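Table (furniture)

A table is a piece of furniture with a raised flat top, held up by legs, a central column, trestles or brackets fixed to a wall. Tables are used for eating, writing, preparing food, playing games, displaying goods and carrying out craft or trade work. The word comes into English through Old French from the Latin tabula, meaning a board or plank. Older English had its own word, bord, which survives in phrases such as "board and lodging" and "above board".

Contents
1 Early history
2 Medieval and later periods
3 Parts and construction
4 Height and size
5 Surfaces
6 Care
7 In language and custom
8 See also

Early history

Raised stands were in use in ancient Egypt, where they kept food and vessels off the floor. Most were small, and some were made of stone. Diners did not usually sit around a shared table as they do today; food was brought to them on trays or low stands. Gaming boards with legs are also known from Egyptian tombs.

In Greece, tables were light and often had three legs, which stand firmly on uneven ground. They were placed beside couches at mealtimes and could be pushed underneath when the meal was over. The Romans used similar pieces but spent more on them. Round tops on a single carved support were common in wealthy houses, and marble slabs on upright stone ends were set up in courtyards, where several have survived.

Medieval and later periods

In medieval Europe the main table of a large household was often a set of loose boards laid across trestles. It was put up before a meal and taken down afterwards so that the hall could be used for other things. The lord and his guests sat along one side only, facing the room, and were served from the other.

Fixed tables with joined frames became more usual in the sixteenth century. Draw-leaf tables, which have extra leaves stored under the main top, date from the same period. The gateleg table, with hinged flaps held up by swinging legs, was widely made in England in the seventeenth century and suited smaller rooms. The eighteenth century brought many forms made for one purpose, among them the tea table, the card table, the dressing table and the Pembroke table, which has two short flaps and usually a drawer.

Factory production in the nineteenth century made tables cheaper. Metal tubing came into use for domestic furniture in the 1920s, and laminated and moulded tops followed. Flat-packed tables, sold in parts and put together at home, were common by the end of the twentieth century.

Parts and construction

The simplest framed table has four legs joined by rails just below the top. The rails together are called the apron or frieze. They stop the legs from spreading and help to keep the top from sagging. Stretchers, where fitted, join the legs lower down.

Solid wooden tops swell and shrink across the grain as the air becomes damper or drier. A top that is glued or screwed tightly to its frame along its whole width may split. Makers therefore use wooden buttons, slotted screw holes or metal clips, all of which allow a little movement. Boards made from layers or particles of wood move much less and can be fixed more firmly.

A table on a single column, known as a pedestal table, leaves more room for the knees but depends on a broad or heavy foot to stay upright.

Height and size

Dining tables and desks are generally made a little over 70 centimetres high, to go with a chair seat of 45 centimetres or so. Coffee tables are much lower. Tables for work done standing are higher, and the best height depends on both the person and the task. Fine work is easier on a higher surface, while kneading dough or planing timber calls for a lower one. 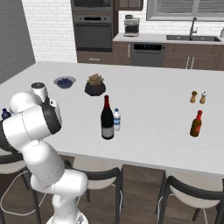

Depth matters more than length for anyone who has to reach the far side, according to Soon-im Lim, who has argued that large tops are too often chosen by floor space alone and that the back third then fills up with things left there for good. Furniture guides commonly allow 60 centimetres of edge for each diner, and more where the chairs have arms.

Surfaces

Wood remains the usual material for household tops. It may be waxed, oiled, varnished or painted. Scrubbed pine and sycamore were traditional in kitchens, being left bare and cleaned with water and a stiff brush. Marble stays cool and is liked for pastry, but it is marked by lemon juice and vinegar. Slate resists most household spills. Glass is easily wiped and shows every fingerprint.

Pale, plain tops reflect more light than dark ones and can make a dim room seem brighter. A high gloss may cause glare under a lamp, so a matt finish is often preferred for reading and writing.

Care

Spills on waxed or oiled wood should be wiped up quickly. White rings are usually caused by moisture held in the finish, and dark ones by water that has reached the wood itself. Extending tables should be opened by two people, one at each end, as a twisted pull strains the runners. A table that rocks may have a loose joint or may simply be standing on an uneven floor; it should be tried in another spot before any leg is cut.

In language and custom

To "table" a motion means to put it forward for discussion in British use, and to set it aside in American use. "Turning the tables" comes from board games in which players changed places. The head of the table is still given to the host or the eldest person in many households, while a round table has no head.

See also

Bench
Desk
Sideboard
Trestle
Workbench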